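Date: 11/12/2020
Subject: Re: [cell-practice] Draft 2 of the bench cell rules – comments on sections 3 to 6

Thanks to everyone who sent notes on the draft. I've gone through them against the two-arm cell at Rirngate and most of them are in. The ones that aren't are below, with my reasoning, so please argue now if you're going to.

The message from the Grisby site raised most of the open points, so I'll quote it in full:

> We've read draft 2 and can work with nearly all of it. Four things.
>
> Section 3 says the surface must be "plain and unmarked". Ours isn't and neither is yours. If you mean free of objects, say so.
>
> Section 4 wants the fingers fully open at the start of every run, but doesn't say who confirms it or how. Our operators have been taking the number on the screen as good enough.
>
> Section 5 on tube routing reads as if it was written for one arm. With two arms on one rail the question is where the slack goes.
>
> Section 6 asks for a log entry per fault. We had 39 entries in July and most were the same fault. Could repeats be grouped?

Taking those in order.

Section 3, surface. Agreed, the wording was poor. What we want is that nothing lies between the fingers before a run starts, and that the operator has looked at the wrist camera to check it. A veined pattern is fine as long as the same covering stays down for a whole series. If you change it, start a new series and write the change in the log. The wrist view at the start should be something like this, both pads in sight and bare surface between them:

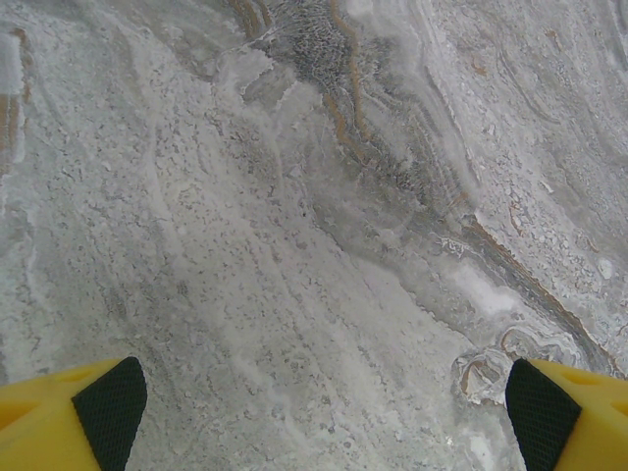 Section 4, opening check

The number on the screen is not enough. Cele reports the position it was told to go to, and if a finger has slipped on its mount the number will still look right. I've changed the rule to say the operator checks the wrist view as well as the reading, for each arm, and initials the sheet. Both black pads have to be visible and the grip texture has to be clean enough to make out. If one pad sits lower than usual in the view, stop and check the mount.

Somebody else asked whether the check could be made from any pose. I'd rather it wasn't. Pick one pose that shows the walls as well as the surface and keep to it, so that two operators are comparing like with like. 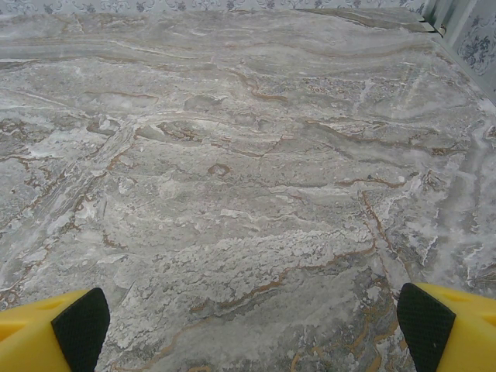
The pose should be saved under a fixed name and not edited during a series. We lost most of a day in July to a start pose that had been adjusted by hand and saved over the old one, and none of the later runs lined up with the earlier ones. The draft now says that poses are read-only once a series has begun. If you do need to change one, save it as new and leave the old one alone.

On how often to repeat the check, I've put every 80 runs, plus after any stop. Grisby may want it more often on long shifts and the rule allows that. It doesn't allow less.

Section 5, tubes and cables. This has been rewritten for two arms. Each tube is tied to its own arm at intervals and never to the other one. Slack is allowed at the wrist, the elbow and the base, and nowhere else. Before a run, move each arm slowly through its full reach and watch the loops, especially the one at the base, which has to stay clear of the boards and the thin wires at the front.
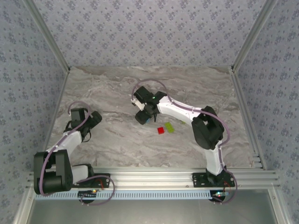 I've also added a line about parking. If only one arm is working, the other is folded back over its own side of the table and stays there until the run ends. Pieces are put out within reach of the working arm only. People have asked for a fixed distance between the two grippers, but I don't think we can give one that suits every cell, so the draft says each site sets its own figure and posts it at the cell.

Section 6, logging. Repeats can be grouped if they have the same cause, happen on the same day and nothing was changed in between. The count still has to be given. I know this is tedious. When we went back over the 2,668 runs from the Pastis series, the grouped entries with no count were the ones we couldn't use at all.

Still open:

– whether the person resetting the pieces can also be the person who initials the sheet. Small sites say they have no choice.
– what to do about lights on the front boards. Some of you want a rule on which ones must be lit before starting. I'd leave that to the local start-up sheet.
– whether section 2 is needed now that the opening check has moved to section 4.

Please reply to the list and not to me directly, and put the section number at the top of your comment. I'll send draft 3 once these are settled.

Rirngate cell, rules editor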